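Garment folding going over to machines at our place, what happens to the hand folders?

Started by rakgate_nights, 14th April

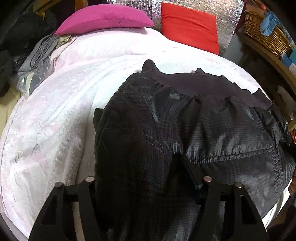 I've been at the returns site in Skolville for three years, on outerwear. Management told us in February that the folding benches will be automated line by line, starting with plain T-shirts and then moving on to jackets. We do over 2,000 pieces on a busy shift. My worry is the awkward stuff. A thin black garment with a ribbed band and gathered seams doesn't lie flat for anyone, and with the gripper down on soft bedding you've got folds standing up along the ribbing and creases running all through the cloth. A T-shirt is easy next to that. Has anyone been through this, and did you keep your hours?

Mac_T
We went through it at Jotard. Hours stayed the same but the job changed. I used to fold all day, now I lay pieces out and clear the ones it can't manage. My wrists are better for it. The pay grade is the same as before, and I think that's wrong, as we had to learn the fault screens on top.

lovelyc
Shift rep here (Lovely Catacutan, some of you know me). Ask for the new job description in writing before the first line goes over. We didn't, and spent months arguing about whether "clearing" counted as machine work.

bench_14
Sorry but I don't believe a gripper will ever do jackets at a decent speed. Black on black is bad enough for us under the strip lights. They'll try it, it'll be slow, and the benches will come back.

Mac_T
bench_14, they said that about shirts at ours as well. On the first day it did 134. By the end of the second month it was doing 1,583 a shift. I wouldn't plan on the benches coming back.

bench_14
Shirts, though. Show me a figure for anything with a lining or a zip.

Mac_T
Haven't got one. We still do those by hand.

bench_14
Well then.

ariel_barredo
I do training on the Mạc line. You're both partly right. Lined pieces still go to people, and there are fewer of those people than there were. Four of ours moved to inspection and two left — one of them because she couldn't stand waiting about for the next fault. It's a duller shift for anyone who liked being quick with their hands.

rakgate_nights
That's me, to be fair. I like being quick. Lovely, who did you ask for the job description, the site manager or HR?

lovelyc
HR, with the site manager copied in. I'll message you the wording we ended up with.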